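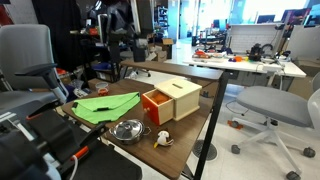 ## Cloths, lids and small drawers

Wash microfibre cloths on their own or with other synthetics. Cotton towels shed lint and the cloth will hold on to it for months. Skip the fabric softener. Forty degrees is plenty, and they dry overnight on a rail.

Keep one colour for each job. Green is for tables and desks in our house, blue for glass, and anything gone grey goes to the shed.

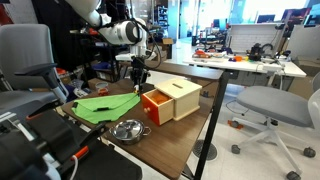

*Green cloth, folded, on the wooden table.*

For a sticky wooden drawer, take it right out and rub a candle stub along the runners. If it still catches, sand the shiny patches lightly with 2000 grit and wax again — go easy, as you can't put wood back. Loose knobs usually want a drop of wood glue on the screw. 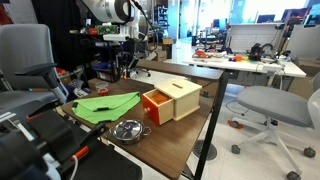

Small pans are worth looking after too. Tighten the lid knob by hand every so often, and never with pliers. Burnt milk lifts if you simmer water and a spoonful of bicarbonate for 14 minutes, then leave it to cool. The Stornadum paste from the market works as well, but it scratches a polished lid.

Metal table legs need a wipe with a barely damp cloth, then a dry one. Check the bolts in April, when the heating goes off and the wood moves a little. 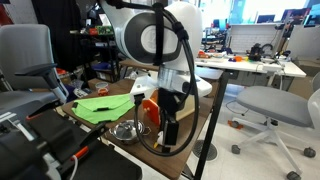
*Cloth folded flat on the tabletop.*

Felt pads: Gittins sell them in sheets, cheaper than cut rounds.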